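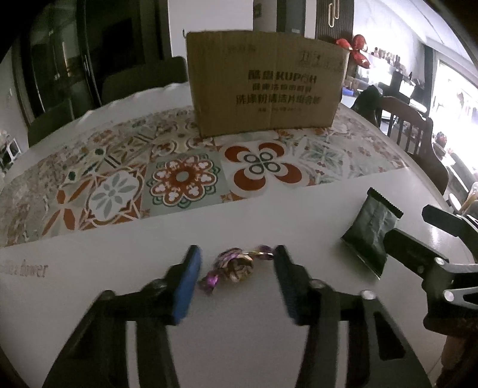
3 min read

Stakgate hand gripper, pair, five weeks in. Short version - good tool, bad pivot, do not buy the current batch until Haladell sorts out the pins.

We use these to record grasps for training an arm. You hold it, squeeze, the jaws close, the log saves the jaw width. Small stuff mostly. Twist-wrapped candy, sealed packets, things that slide on a bare table top. Candy is the hard one. Foil is slick and the twisted ends fold under the pads if you come in too low.

First two weeks were great. Light, the linkage is smooth, ridged pad holds candy without crushing it. Olga Tapia did most of the packet runs and liked hers better than the old Min set we had. No complaints from me either.

Then the widths went funny. Jaws fully open, log says half closed. Squeeze, let go, number doesn't come back to where it started. I blamed the software and lost a day on that. Zulema Ulloa pulled the tool apart and found the pivot pin at the outer corner had backed out. Just far enough for the link to tilt. So the jaw still closes, it feels normal in the hand, and the reading is junk.

Went back thru everything. 2,688 grasps saved, 113 of them bad. Not a disaster but you have to find them by eye and it is slow, miserable work. And we only caught it becuase the candy numbers looked too wide for candy.

Second problem is worse. With the pin out, the link can jump and the jaw snaps shut when you let up on the trigger. Sebastián Espinoza got his fingertip pinched clearing a packet. Blood blister, nothing serious. Still. There is a gap between the bars where a finger fits and the manual says nothing on keeping hands out of it.

Wrote to Haladell. Reply came from a Thongchai Nuchit, polite, quick. Told us to check the pins every 1,000 squeezes and add thread locker. Ok but pins are pressed in, there's no thread. Wrote back. He said he'd ask. Replacement pins arrived a week later with a small clip on the end, no note in the bag.

Swapping them took me 34 minutes for one tool. You need a punch and a second pair of hands. The clips have held so far. I check them every morning now and paint a dot across each pin head so any movement shows.

Pads: fine. Grip: fine, a bit wide for small hands. Charging cable is too short.

Three stars out of five. Would be four with the clips fitted at the factory and a warning sticker by the linkage. If yours is one of the older ones, look at the outer pivots before the next session, and zero the width at full open every time you pick it up.

- Celeste Huenchumán

Posted Dec 17, 2019

7 comments | 12 shares

Contact | Back to top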